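Nine months without a car

Dec 7, 2023

I sold the car in March. It needed a new clutch and two tires, and Hudec, the garage on the ring road, quoted me more than I thought the car was worth. I told myself I would try the bus until summer and then look for something used. I haven't looked yet.

Prurerstead is not a big place, but it is long. I live at one end and work at the other. The 27 goes most of the way and runs every 20 minutes until seven in the evening, then once an hour. The ride takes almost 40 minutes in the morning. Driving took half that on a good day, so I do lose time. I read on the bus, or I look out of the window. I have finished more library books this year than in the last three put together.

The first month was the worst. I kept leaving the house at the time I used to leave it, and I missed the bus by a minute or two over and over. I also had no idea how much I relied on the trunk. I had an umbrella in there, spare shoes, shopping bags and a blanket. All of it had to move into the house or into my backpack.

Groceries took some working out. I used to do one big shop at Kalis on Saturday. Now I go two or three times a week on the way home and buy what I can carry. I spend less, mostly on things like juice and canned goods, which are heavy. Cat litter is the one thing I get delivered.

The money is easy to explain. A monthly pass is 74, and that is all I pay for getting around, apart from a taxi now and then. Insurance alone was more than that. I put the difference in a separate account and have not touched it, except once for the dentist.

What I miss is visiting people out of town. The Sunday service is poor, and the last bus back leaves before supper is over. I have turned down a few invitations for that reason, and I don't like doing it. I might join a car share in the new year if one starts up here.

I bought a proper coat in October, an Oto with a hood and deep pockets. It was expensive, but I stand outside every day now, and the shelter at my stop has no sides.
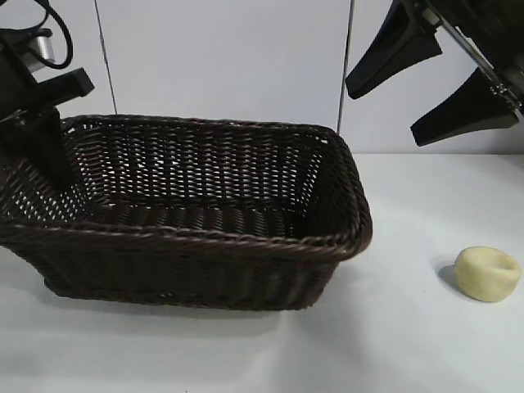

Mornings go better now that the bus things have one place to live. I lost two passes before the end of May, both in coat pockets I think, and paid for replacements both times. So the pass, gloves, flashlight and hat all go in a brown woven basket when I come in at night. The weave is open, so grit from the gloves falls through and I have to wipe under it on weekends. My next job is to find a decent pair of boots before the snow comes, and to check the holiday timetable, which was wrong on the website last time I looked.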